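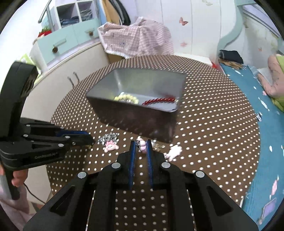
What do you do with a drawer full of bracelets, key charms and little keepsakes that have ended up in one big tangle? You give each of them a few minutes of your attention, decide where it belongs, and put it in a box you can see into without having to dig.

PLERNCOMBE, November - The Handale, the community rooms and sewing shop on the hill at Plerncombe, is opening its doors this winter for a run of Trinket Tables, a series of friendly tidying afternoons given over entirely to the small things. By small things we mean beads, bangles, key rings, bag charms, odd earrings, lucky figurines, and all the other bits and pieces that live at the bottom of handbags and in saucers on the windowsill. There is no charge for coming along, the kettle will be on from the start, and you are welcome whether you have one knotted necklace or a biscuit tin you haven't dared open in years.

The idea grew out of last winter's wool and button swaps, when we noticed that people would arrive with a bag of buttons and then spend half the afternoon fishing their jewellery out of it! One visitor found her late aunt's bracelet in among the toggles and had a little cry, and then a slice of cake, and by the time the cups were washed up there were three or four people asking whether we might do an afternoon just for that sort of thing. So we tried it once in the spring, very quietly, with a notice in the shop window and a mention in the parish magazine. We had set out 30 chairs and had to borrow more from the room next door.

Everyone sits at a round table with a cloth on it, and works at their own pace. The brown polka-dot cloth has become rather a favourite, and regulars have been known to come early to get a seat at it. Each table has an open box to sort into, with smooth grey sides inside, so that a pale yellow beaded bracelet or a dark red strand shows up nicely against it and doesn't vanish the moment you put it down. The charms usually stay out on the cloth until the bracelets are settled, and this is often the part people enjoy most, as a pink charm with a bow on its head will generally start a conversation with whoever is in the next chair.

"I thought I would be organising a tidying session and what I have got is a room full of people telling each other stories," said Olumide Ogunleye, who runs the programme at the Handale. "Somebody picks up a key ring and remembers the flat it used to open, and the landlady, and the stairs, and off we go. I have stopped trying to hurry anyone along. If you go home with four things sorted and the rest back in the bag, then you've had a good afternoon and you can come again next time."

For those who like a bit of a method, Olumide has put together a short printed sheet, which will be on every table. It suggests starting with everything out on the cloth, and then moving the bracelets and strands into the box first, laid in a curve so that they don't catch on one another. Chains come next. A bunched-up chain should be loosened from the middle, never pulled from the ends, and if it has a charm attached it helps to rest the charm flat on the table while you work. Figures and animal charms go in last, with a scrap of felt beneath them if they are the sort that chip. Anything you can't decide about goes to one side until you have had your tea.

The boxes have been provided by Pavico, the storage shop on Isah Street, which has very kindly given us 200 of them for the season. Visitors may take one home at the end of the afternoon, and there is no need to bring it back. Pavico will also be looking after a shelf of spare clasps, jump rings and short lengths of beading thread, and we are grateful to everybody there for saying yes before we had quite finished asking.

There will be a swap tray by the door as well, for pieces that are in good order but no longer wanted. Please take something from it if it catches your eye, even if you have nothing to leave. At the spring afternoon 346 pieces went through the tray - we only know because one of our younger visitors kept a tally on the back of a raffle poster and presented it to us at the end with great ceremony.

We do ask that anything of real value stays at home. We aren't able to value jewellery or to mend precious metals, though we can point you towards people who do. Children are very welcome with a grown-up, but please bear in mind that there will be beads and other small parts on the tables, so the afternoons are not suited to babies and toddlers. The rooms are on the ground floor, with a level entrance from the car park and good daylight on the window side for those of us who need it for fiddly jobs.

Trinket Tables begin in November and run through until the spring, with doors opening at 2 in the afternoon. Places can't be booked, but if you are planning to come with a group, or would like a seat near the window, do have a word with us at the shop counter beforehand.

Contact: Olumide Ogunleye, the Handale, Plerncombe. Please ask at the shop counter or leave a note in the box by the front door.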